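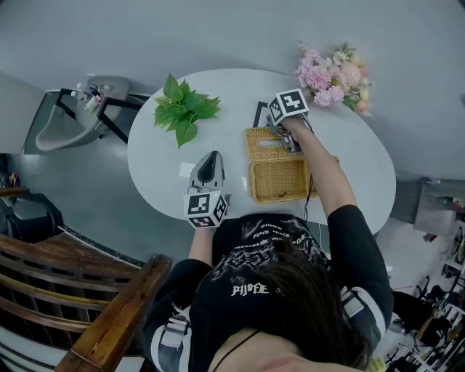

Dehghan Savings cut the rate on its online account again this week, and if you're one of the people who moved money there last November for the big headline number, go log in and check what you're earning now. I did it Monday night and I was not thrilled! I've been a customer for two years (I wrote about opening the account back when the bonus was still going), and this is the third trim since spring. Mine went down a quarter point, which on the balance I keep there works out to $162 less over a year. That won't sink me, but it's groceries. So I did what I always do, which is clear off a table, a white oval one like the one in the photo, and spread out every statement I've got until there's no room for a coffee cup. Then I went through them one at a time with a highlighter, and sure enough the change was mentioned in tiny print on page four of the July statement. No email, no letter.

I called to ask about it and got a very patient woman named Gunhild Vestergaard, who told me existing customers can ask to be switched to the newer account, the one they call Graltcombe. It pays more, but you have to keep at least $1,942 in it or they drop you back to the basic rate. She said the switch takes a couple of business days and you keep your account number. I asked why they don't just move everybody over and she said she'd pass that along, ha.

My reader Gearóid Ó Dálaigh wrote in to say he skipped the whole thing and took his $3,776 over to Flendov, the credit union, on a one-year CD. I like a CD fine, but I want to be able to get at my emergency money without paying a penalty, so I'm going with the switch for now. If you're still in the old account, the request form is under "Account Services" after you log in, and the phone line is open until eight on weeknights. I'll post my new rate when it shows up on the September statement.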